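Club de robótica Reltanow: preguntas frecuentes de las familias

¿Hace falta saber programar para apuntarse?

No, y nos alegra mucho que lo preguntéis, porque es la duda que más nos llega en septiembre. La mayoría entra sin haber escrito una línea de código (¡y algunos sin haber cogido un destornillador!). Las primeras semanas van de montar, desmontar y perderle el miedo a los tornillos pequeños, y la programación viene después, poco a poco.

¿Cuándo nos reunimos?

Los martes a las seis de la tarde, en el aula grande del taller Widmer. Solemos alargarnos un poquito, así que si venís a recogerlos y todavía estamos recogiendo cables, pasad sin problema y echad un vistazo.

¿En qué consiste el proyecto Orkano?

Es el proyecto de este curso, y le tenemos muchísimo cariño. Trabajamos con pinzas de mano, de dos dedos, para aprender cómo se agarran cosas de la vida diaria: qué ángulo conviene, por dónde se entra cuando hay varios objetos juntos, cuánto hay que cerrar sin aplastar nada. Cada sesión se graba desde la propia pinza y luego repasamos los vídeos en grupo, que es cuando salen las mejores conversaciones.

¿Y qué objetos usan?

Cosas corrientes, sobre todo aperitivos y dulces envueltos, cajas y juguetes. Los envoltorios de plástico nos encantan para practicar: se arrugan, brillan y ceden por donde uno no espera, y obligan a pensar cada agarre con calma.

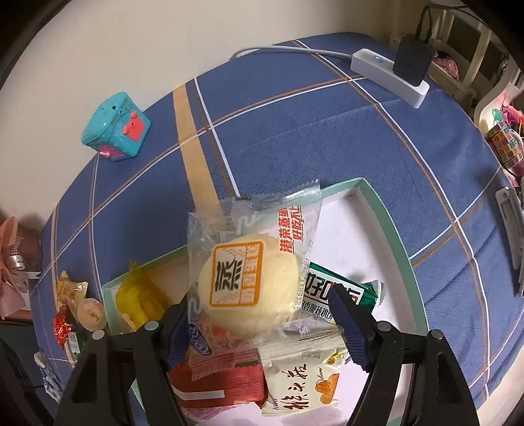
También pedimos a cada alumno que lleve un cuaderno, de papel, de los de toda la vida, donde apunta qué intentó y qué cambiaría. No lo corregimos ni le ponemos nota, pero sí lo leemos con mucha atención, y al preparar la muestra de marzo es una ayuda enorme.

¿Se puede practicar en casa?

Sí, prestamos las pinzas por turnos, 3 días cada vez. Sirve cualquier mesa despejada a medias, con su mantel y todo. Solo pedimos que no se mojen y que vuelvan con su cargador, por favor, que los cargadores tienen una facilidad asombrosa para quedarse a vivir en los cajones.

¿Cuánto cuesta?

La cuota es de 40 euros al mes, con el material incluido. Si en algún momento os supone un apuro, escribidnos y lo hablamos con toda tranquilidad.

¿Hay competición?

Hay una, la Copa Gusto, y es voluntaria. Se puntúa sobre 1000 y el curso pasado nuestro equipo hizo 565, que celebramos como si fuera el doble. Quien prefiera quedarse en el taller sin competir tiene el mismo sitio y el mismo tiempo de pinza.

¿Puedo asistir a una sesión antes de decidirme?

¡Claro que sí! Avisad por correo el día anterior para que tengamos una silla preparada, y venid con ganas de preguntar.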